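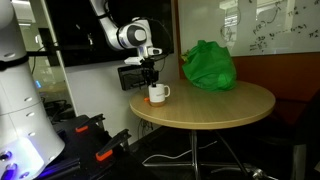

White mug, black gripper.

Paid time off for very small employers: your questions

I run Wakora, a one-person HR practice in Rallbridge, and most of my clients have somewhere between a couple of employees and a couple dozen. The questions below land in my inbox over and over, so I finally typed up my answers. I'm not your attorney, and the rules change a lot from one state to the next (sometimes one city to the next!), so please check your local ones before you copy anything into a handbook.

Do I have to offer paid vacation at all?

In a lot of places, no. Sick leave is another story, and plenty of states and cities require it even if you only have one employee. What trips people up is that once you promise vacation, in writing or out loud at a job interview, you may well be held to it. So decide what you can afford first and start promising second.

Should I give everyone their hours up front or let them build up?

I like accrual for small teams. If you hand over the full year in January and someone leaves in February, you may have paid for a lot of vacation they hadn't earned, and getting it back out of a final paycheck is a headache and in some states flat-out not allowed. Employees do love the up-front version, though, and if your people tend to stay for years I wouldn't talk you out of it. Pick one and stick with it for everybody in the same kind of job.

How do I turn "days" into hours?

Write the policy in hours from the start. One of my clients had promised 17 days, which sounded perfectly clear until she hired someone on short shifts and they couldn't agree on what a day was. We changed it to 136 hours, with a full day defined as 8, and the arguing stopped that same week. Part-timers can then earn in proportion to the hours they work, and your payroll software will be much happier too.

Can I have a "use it or lose it" rule?

Depends on your state. Some allow it if the policy is clearly written and people get a fair chance to take the time, and a few treat earned vacation like wages, so you can't wipe it out. A cap is usually safer. With a cap, people stop earning once they hit a certain balance and start again after they've used some. Check that one too, but I've had far fewer fights over caps.

How much notice can I ask for?

I put 14 days in most of the policies I write, for planned vacation only. Don't apply it to sick time. Nobody knows two weeks ahead that they'll have strep, and the sick leave laws generally have their own notice rules. Say who the request goes to, say how it should be sent, and say how fast you'll answer. That last bit gets left out of nearly every draft I see, and it's the one employees care about!

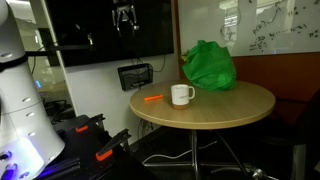

What's the easiest way to keep track of balances? Payroll software, if you already pay for it and it does leave. If it doesn't, a spreadsheet is fine for a small crew, and I hand out one called the Erdős sheet (I named it after a mathematician because it was my first spreadsheet with formulas that worked, and I was very proud). One row per person, one column per pay period, and a running balance at the end. I color unpaid days bright orange, like the pads on those gripper fingers, so they jump out before I run payroll. Vacation is green and sick time is blue, and please don't add a fourth color, I've tried it and it turns into confetti.

What if 2 people want the same week?

First come, first served is the simplest rule, and it works until the same early bird grabs Thanksgiving week every year. Some of my clients rotate the popular holidays. Seniority is okay as a tiebreaker, but put it in writing before you need it. Whatever you choose, don't start judging whose reason is better. You really don't want to be weighing a wedding against a fishing trip.

Do I have to pay out unused vacation when someone leaves?

In some states yes, always. In others it comes down to what your policy says, and if your policy says nothing you could be in for an unpleasant letter. Look up the deadline for final paychecks while you're at it, especially for people you let go, because it can be very short.

Can I lump vacation and sick time into one bank?

Sure, as long as the combined bank meets every sick leave rule that applies to you, including carryover and the reasons people can use it. The downside is that folks come to work sick to save their hours for the beach.

Will you look over my policy?

Yes! Send it through the form on the contact page, with your state, your city and your headcount. I read policies on Wednesday mornings. If you're a Skenditz payroll customer, export your leave settings and attach those as well, so I can check that they match what you've written down.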